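### 3.2 Objects kept around the wash basin

In the second part of the study we looked at the wash basin as a place where small objects are put down and then stay. Earlier work on home storage gives most of its attention to closed places, such as drawers and cabinets. The area around a basin is open, it is often narrow, and the things on it share the space with water. For this reason we treated it as a separate zone in our coding scheme, which we call the Flollirum scheme.

We visited 127 basins in the district of Susmont. They were in homes, shared workshops and small offices. For each basin we noted the objects within reach of the faucet and sorted them into 12 classes. The most common classes were bottles, cups and cloths. A cloth was coded as "hung" when it passed over an edge or a rail, and as "laid" when all of it rested on a flat surface. Folding was coded apart from this, so a cloth could be hung and still be crumpled. Two coders worked alone on the same notes and then compared their results. Most of their differences were about cloths, and a smaller part was about cups which could also be toothbrush holders.

The position of the faucet had more effect than we expected. When it stood at the back of the basin, people tended to use the counter on its two sides as two different shelves. Bottles were more often on one side and cups on the other, and the cloth was placed at the outer edge of the counter, farther from the water. Figure 4 shows a basin of this type, with a small bottle to the left of the faucet, a cup to the right, and a pink towel over the right edge of the counter. When the faucet came out of the wall, this division was weaker, and the objects were mixed in one row.

We also asked the users why they had chosen these places. Many of them answered that they had not chosen. In the Kang building, where one basin can serve up to 12 people, the users said that the cup is returned to the place where the last person left it. One user of the Jevon workshop told us that she moves the bottle only when she wipes the counter, and that she puts it back without thinking. We collected 256 such short answers, and they are discussed in Section 4 together with the results for kitchen sinks.

**Figure 4.** A white basin in a black countertop, with the faucet at the back.

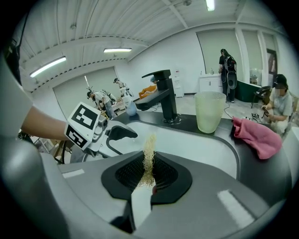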